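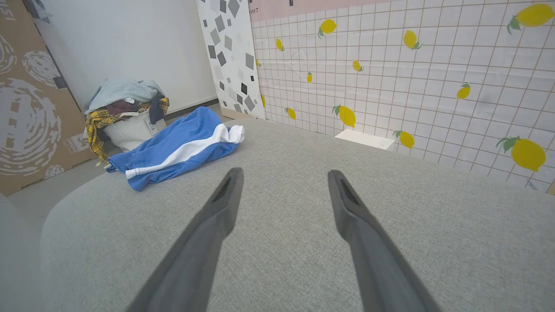
Figure 1. Wrist view over the seat, blue garment at back left, basket behind it.

Week 6 handout: is the Flotska gripper kit worth the money?

Okay, so last week I promised you an opinion on the Flotska kit, and I've now spent enough evenings with it to have one. You get two fingers, a wrist camera, a mounting plate and a year of Nullance's software. The list price is $2798. The older Rainer set is $1614, so keep that gap in your head as we go.

What I like: the fingers are long and tapered, with a slot near each tip, and they're slim enough that I can still see my target between them. Look at the blue garment in Figure 1. The white stripe is a gift to you — it's a strong edge, and it tells you a lot about how the cloth is lying. The flap hanging over the left side of the seat is a tempting grasp point too. Would you go for it first? (I would, but I've lost that argument before!)

What I don't like: the software. It wants 224 labeled grasps before it'll suggest one of its own, and the manual says 2000 if you're working with mixed laundry. A heap like the one in the basket, with plaid and maroon and navy all tucked together, is the hard case. Ask yourself where one piece ends and the next begins.

The Garnolano support plan costs extra and I'd skip it for a class project.

For next time
Mark two grasp points on the blue garment and write a few lines defending each.
Read the warranty pages in the Flotska manual, mostly the part on finger wear.
Bring your Rainer notes — we'll compare prices properly in the second hour.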